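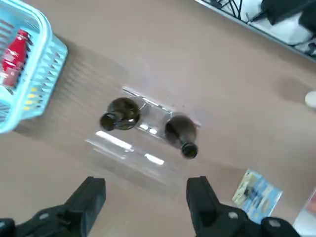 ## 3. Montaje y carga del expositor escalonado

Esta sección se aplica al expositor Nimach de tres peldaños, modelo 251, en acrílico transparente. Para la versión de pared, consulte la sección 5.

### 3.1 Antes de empezar

Tenga a mano:

- el expositor, ya sin el film protector
- un paño de microfibra limpio
- agua tibia y jabón neutro
- las botellas que vaya a exponer, vacías o llenas, con el exterior seco
- una cesta o caja donde dejar las botellas mientras coloca el soporte

El film protector va pegado por las dos caras de la lámina. Levántelo por una esquina con la uña y tire despacio. No use cúter ni rasqueta.

> **Precaución.** El acrílico se raya con facilidad. No arrastre el expositor por la mesa ni apoye herramientas sobre los peldaños.

### 3.2 Colocación sobre la mesa

1. Elija una superficie plana y estable. Si la mesa cojea, cálcela primero.
2. Limpie la mesa con un paño seco. Un grano de arena basta para marcar la base.
3. Apoye el expositor con el peldaño más bajo hacia el público.
4. Deje libres al menos 200 mm entre el expositor y cualquier borde de la mesa.
5. Presione suavemente con la palma sobre cada peldaño, de abajo arriba. El soporte no debe balancearse ni crujir. Si lo hace, gírelo y repita la prueba.

**Nota.** El acrílico deja ver el color de la mesa. Sobre superficies claras los cantos apenas destacan; sobre superficies muy oscuras se notan más el polvo y las huellas.

### 3.3 Botellas de pie

Es la disposición habitual para botellas de vino de 75 cl.

1. Empiece por el peldaño alto. Sujete la botella por el cuerpo con una mano y guíe la base con la otra.
2. Compruebe que toda la base descansa sobre el peldaño. Ninguna parte debe sobresalir.
3. Coloque la siguiente botella en un peldaño más bajo, desplazada hacia un lado, de modo que no tape a la de atrás.
4. Mire el conjunto desde el frente, a la altura de los ojos, y corrija la separación.
5. Si las botellas llevan etiqueta, gírelas ahora. Hágalo levantándolas un poco, sin frotar el vidrio contra el acrílico. 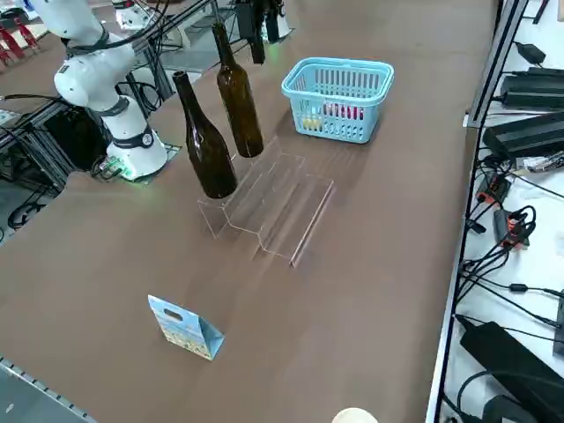
*Figura 2. Dos botellas de pie a distinta altura sobre el expositor.*

Para retirarlas, siga el orden inverso: primero las de delante. Pasar el brazo por encima de una botella baja para alcanzar la alta es la causa más común de caídas.

> **Precaución.** No ponga una botella encima de otra ni coloque dos en el mismo punto de apoyo. Si una botella cae sobre el soporte, revise los pliegues antes de volver a cargarlo.

### 3.4 Botellas tumbadas

El expositor admite también botellas acostadas, con el cuerpo apoyado en el acrílico. Reserve esta posición para botellas vacías o bien cerradas.

1. Retire todas las botellas que estén de pie.
2. Acueste la primera botella y no la suelte hasta notar que ha quedado asentada.
3. Acueste la segunda en sentido contrario, con el cuello hacia el lado opuesto. Deje un pequeño hueco entre las dos para que el vidrio no se toque.
4. Empuje cada botella ligeramente con un dedo. Si rueda, cambie el ángulo o pásela a otro punto del soporte.

**Nota.** No combine botellas de pie y tumbadas en el mismo expositor. Si necesita ambas presentaciones, use dos unidades.

### 3.5 Iluminación y reflejos

Con luz de techo aparecen brillos blancos en los cantos y en los pliegues. Es propio del material. Para reducirlos, gire el expositor unos grados o desplácelo hasta que la lámpara quede detrás de la persona que mira.

El vidrio oscuro cambia bastante de tono según la luz: la misma botella puede parecer verde, parda o casi negra. Decida la posición final con las luces que vayan a estar encendidas durante la exposición.

### 3.6 Limpieza

1. Descargue el expositor.
2. Quite el polvo con agua tibia y unas gotas de jabón neutro.
3. Aclare y seque con el paño de microfibra, sin apretar.
4. Espere a que esté seco del todo antes de volver a cargarlo.

No utilice alcohol, acetona, limpiacristales con amoníaco ni estropajos. Si ha pegado etiquetas de precio, ablande el adhesivo con agua jabonosa y retírelo con el dedo.

### 3.7 Repuestos y garantía

La garantía es de 24 meses y cubre grietas en los pliegues con un uso normal. No cubre rayas ni daños por golpes o productos de limpieza. Las reclamaciones se dirigen al distribuidor Allville, a la atención de Ffion Hughes, con una foto del daño y el número de modelo.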